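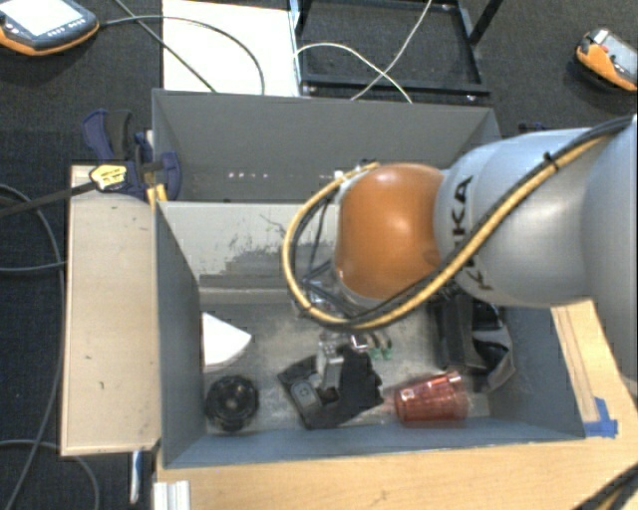 A KUKA robot arm over a grey bin

Curnmont Evening Classes
Papercraft for Beginners – Handout 3: Folded Cards and Lined Envelopes
Tutor: Dragica Delić

Please read this before the session and bring it with you. Last time we learned the straight score and the mountain fold. Tonight we use both of them for a card with a window, and then we make an envelope which fits it.

1. Grain of the paper

Every sheet has a grain, also the cheap ones. Bend the sheet softly in one direction, do not crease it, and then in the other direction. It bends easier along the grain. The spine of your card must go parallel to the grain. If you fold against it, the surface cracks and the color comes off at the fold, especially with dark card stock. Several of you had this problem with the navy blue from Bunting. The paper was good, only the direction was wrong.

2. Scoring

Use the bone folder and a metal ruler. Press lightly and draw the line twice. One strong pull can tear the fibers. The score line makes a small valley on one side and a small ridge on the other, and we fold so that the ridge comes inside the card. Many people expect the opposite, so please test it on a scrap.

3. The window

Mark the window on the back side with a hard pencil, when the card is open and flat. Cut from the corner to the middle of each side, then turn the mat and cut from the next corner. In this way the corners stay clean. Change the blade if you feel it pulling. Behind the window we glue vellum or a piece of printed tissue. Put the glue only at the edges, and leave it under a heavy book for 30 minutes.

4. The envelope

Measure the finished card, not the plan. Add 3 mm to the width and the same to the height. A card with ribbon or buttons needs more, so try it first in newspaper. The lining is cut a little smaller than the envelope and it stops below the gum line on the flap – otherwise the flap will not close.

For the lining I recommend the Wurneo patterned sheets, but old maps and wrapping paper are also fine.

5. For next time

Finish two cards at home, one with a window and one without. Bring also a short text you want to write inside, four lines at most. We will start with spacing and simple borders, and later in December we make gift tags from the leftovers, so do not throw away your strips.

Materials for the next session: pencil, eraser, metal ruler, bone folder, knife with new blades, glue stick. Cutting mats are in room 59. The Kalluvstead paper pack can be shared between neighbors at the table.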